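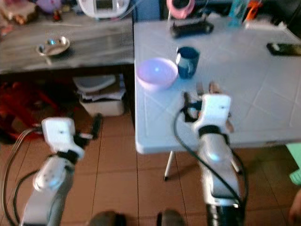 Getting the arm to the table was never the problem, one of the students said, and the thing that kept going wrong was the last inch before the fingers closed.

That last inch has taken up most of the spring for the robotics club in Jodovdale, which is building a two-armed household robot called Norna. The club plans to enter it in the Jokura, a regional contest for student teams that takes place in August.

The contest asks each robot to put away tableware and small items in an ordinary furnished room. Teams do not get to see the room beforehand. They are told the height of the table and not much else, and they have until noon on the day to finish all their runs.

To get ready, the students have been teaching Norna by hand. A student moves a set of control handles, the robot's arms copy the motion, and the whole attempt is recorded. The recordings are then used to train the software that will run the arms at the contest, when no one is allowed to touch the controls.

The club set itself a goal of 2,000 usable recordings before the end of the school year. At the last count it had 1,833. Another 157 were thrown out, most of them over one mistake: the student at the handles had paused too long before a grasp, and the software learned to pause there too.

Bowls have caused more trouble than anything else. Norna has to pinch a bowl by the rim, and a small error in the angle tips it or pushes it away. The club made 176 recordings of bowls alone in April, then changed the finger pads and had to ask whether the older recordings were still worth keeping. After two meetings on the subject they kept them.

Mugs went better. The students taught the robot to take a mug by the side and leave the handle alone -- a choice that cost them some points in a practice round, where the rules gave extra credit for using the handle. The Jokura rules for this year don't mention handles.

The arms came to the club through Carré, a machine shop in Jodovdale that also cut the mounting plate and lets students use its drill press after 4 p.m. The club pays for cables and finger pads out of its own funds. Cables have been the bigger expense. Two were pulled loose at the wrist in March, and the students have since given them more slack and moved the clips farther down the arm.

Sessions now take place in a home, with the furniture and belongings left in. The earlier ones were held in a classroom at a bare table, and the club found that the robot did well there and poorly nearly everywhere else. A change of floor or a few extra things in view was enough to throw it off.
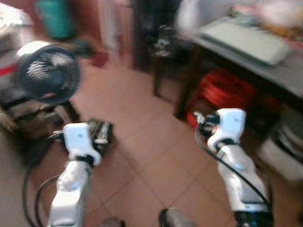
The two arms of Norna, with a fan to the left and a table to the right.

Speed is still an open question. The contest gives each team six minutes for a run, and Norna's best full run in practice took a little over seven. The students could make the arms move faster, but at higher speeds the grippers shake when they stop, and the club has had to wait for them to settle before each grasp. One group wants to keep the arms slow and skip the smallest items. Another would like to use both arms at the same time, which the software can do but has had far less practice at.

The two groups will each get a week with the robot in June. Whichever plan scores higher on the contest's own point sheet will be the one the club takes to the Jokura.

Last year the club entered a wheeled robot with a single arm and went out in the first round after a battery connector failed. Norna will run off a wall outlet, as the rules allow for robots that stay in one place.

The club meets after school and is open to students in all grades. New members usually start by sorting recordings, then move on to the handles. A public practice run is planned for July, with the time and place to be posted at the school office.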